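Minutes, demonstration visit to the Hiltholm handling lab, May 9, 2018

**Chair:** Tatiana Baláž (Virkero)
**Minutes:** Alfredo Baluyot (Hiltholm)
**Also attending:** two from Virkero purchasing, three from the Nenstead site, the Hiltholm bench team
**Apologies:** Dvořáček (fixtures supplier); written comments received and taken under item 5

### 1. Minutes of the April meeting

Accepted with one correction. Under item 4, "gripper stroke" should read "gripper opening." The action on spare finger pads is closed. The action on the acceptance sheet stays open and is taken under item 6.

### 2. Purpose of the visit

TB restated the scope. Virkero wants to see the hand-held grippers used on tableware before deciding on the second phase. The arm cell was not part of the visit and will be shown separately. Nenstead attended as the likely host of the second phase and had no vote on the purchase.

AB gave the current state of the recordings. The tableware set stands at 3141 recordings, of which 148 are flagged for review. Most flags are for lost tracking on one hand. Flagged recordings are kept but are not passed to training until someone has looked at them.

### 3. Demonstration

Stations were shown in turn, with visitors standing behind the curtain line. The operator worked seated, one gripper in each hand. The task at the table was cup handling at the wire rack. Visitors were asked to hold questions until the grippers were down.
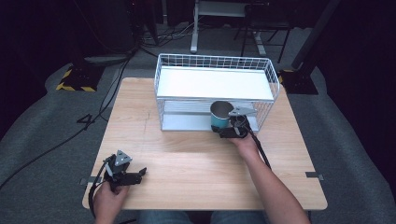
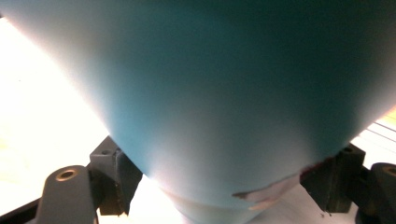 Nenstead asked whether operators are told which hand to use. AB: no, the task card gives the start and end positions of the object and leaves the hand to the operator. TB asked that this be written into the task description, as Virkero had assumed a fixed hand.

Nenstead asked how long a new operator needs before recordings are usable. AB said half a shift for single-object tasks and longer for tasks that need both hands together. No figure was given for the longer case and Nenstead would like one.

Virkero purchasing asked about cable length. The present cables limit the operator to a seated position at one table. A longer set has been tried at Hiltholm and gave dropouts. A standing version is not planned for this year.

### 4. Points raised on the equipment

4.1 Finger pads. Wear is checked at the start of each shift by eye. TB considers this too loose and asked for a limit in writing. Agreed.

4.2 Exposure. The gripper cameras are set to automatic. Bright backgrounds wash out on some recordings. AB will compare automatic and fixed settings over one week and report. Nenstead noted that their room has windows on two sides and that blinds would have to be budgeted.

4.3 Table clamps. Nenstead asked if their own benches could be used. Possible, provided the top is thin enough for the clamps. Nenstead to measure.

4.4 Floor cables. Nenstead's safety rules require covers over any cable crossing a walkway. Hiltholm has no such rule but will supply the floor plan so that covers can be ordered to length.

### 5. Written comments from Dvořáček

Read out by AB. Dvořáček can supply a second set of mounting plates to the existing drawing. They ask that the hole pattern be frozen before the order is placed, as the last change came after cutting. They also ask who signs for drawing changes. TB: Hiltholm signs, with a copy to Virkero. No objection.

### 6. Acceptance sheet for the second phase

The draft sheet calls for 600 recordings per task. TB asked whether this counts flagged ones. AB had read it as excluding them, and purchasing had read it as including them. After discussion it was agreed to exclude them and to reword the line. The price is not affected by the change, but the schedule may be.

Purchasing asked for the sheet to carry a revision number. Agreed.

The section on storage was not reached. It is carried to the next meeting.

### 7. Actions

| No. | Action | Owner |
|---|---|---|
| 1 | Add hand choice to task description | AB |
| 2 | Written wear limit for finger pads | AB |
| 3 | Compare automatic and fixed exposure, one week | AB |
| 4 | Measure bench tops against clamp opening | Nenstead |
| 5 | Send floor plan to Nenstead | Hiltholm |
| 6 | Confirm drawing sign-off to Dvořáček | TB |
| 7 | Reword recording count, add revision number | TB |
| 8 | Training time for two-handed tasks | AB |

### 8. Next meeting

At Nenstead, date to be set once action 4 is done. Storage section of the acceptance sheet to be first on the agenda.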